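Intro to Operations -- Week 1 notes
Inventory basics, part 2
August 26, 2018

Read chapter 2 before section. Slides go up tonight, probably.

Why hold stock at all? Demand jumps around, suppliers are late, ordering costs money each time. Holding costs money too -- rent, insurance, stuff going bad on the shelf. So the whole topic is a trade-off between ordering cost and holding cost.

Terms you need:
Cycle stock -- what you use up between orders
Safety stock -- the cushion
Lead time -- order placed to order recieved
Reorder point -- demand during lead time plus safety stock

Worneck case (handout from last time). Sells 25 cartons a day, lead time 2 days, safety stock 50. Reorder point = 25 x 2 + 50 = 100. Most people forgot the safety stock. Don't. 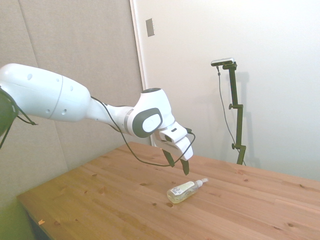 Average inventory is half the order quantity plus safety stock. Worneck orders 278 at a time, so 139 + 50 = 189 cartons on average. Multiply by holding cost per carton per year and you have the annual bill. Keep units straight, days with days, years with years.

Order quantity formula (EOQ): square root of 2DS / H. D is yearly demand, S cost per order, H holding cost per unit per year. Assumes steady demand and one fixed price, so no bulk discounts. Real firms break both. Still useful because the cost curve is flat near the bottom -- being a bit off dosen't hurt much.

Question from Anikó Kocsis after class: does EOQ change if lead time changes? No. Lead time moves the reorder point, EOQ stays put.

For next time: Stisetar problem, parts a and b only. Skip Aneck, numbers in the packet are wrong, will fix. Show your work, units on every line.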